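7.4 Cable snag and loss of grip: recovery

CAUTION: Press the stop button before reaching into the work area. The fingers of the Temba hand can close without warning after a fault.

1. Leave the arm where it stopped. Do not pull on the hand.

2. Look along the floor under the fingers. Trace each loose cable back to its source.

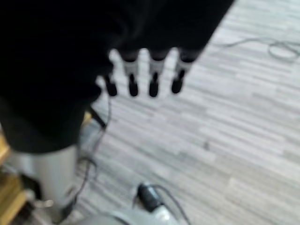 Figure 7-3. Hand above floor, cables nearby.

3. Release the fingers from the Hirkness console -- Menu, Hand, Open. Wait 90 seconds for the drives to discharge.

4. Check that the fingers are clear of any container or support.

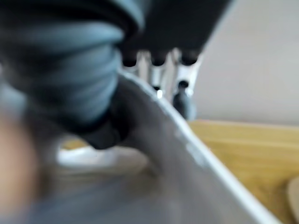

If a finger is still touching a rim, raise the arm in steps of 40 mm. Stop if the load reading rises.

5. Check the fingertips for cuts and trapped material.

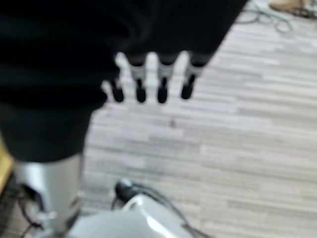 Figure 7-4. Black fabric over the hand, fingertips exposed.

6. Move floor cables out of the arm's reach before restarting. Shelf work at floor level carries the highest snag risk.
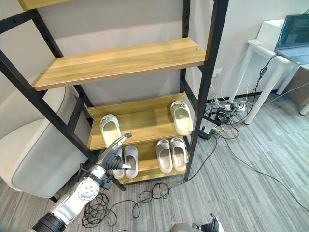
Restart at low speed and run one empty cycle. If fault 3000 returns, go to 7.5.

NOTE: After 3 snags in one shift, log the fault and inform Petronella Du Plessis, Ronholm service desk.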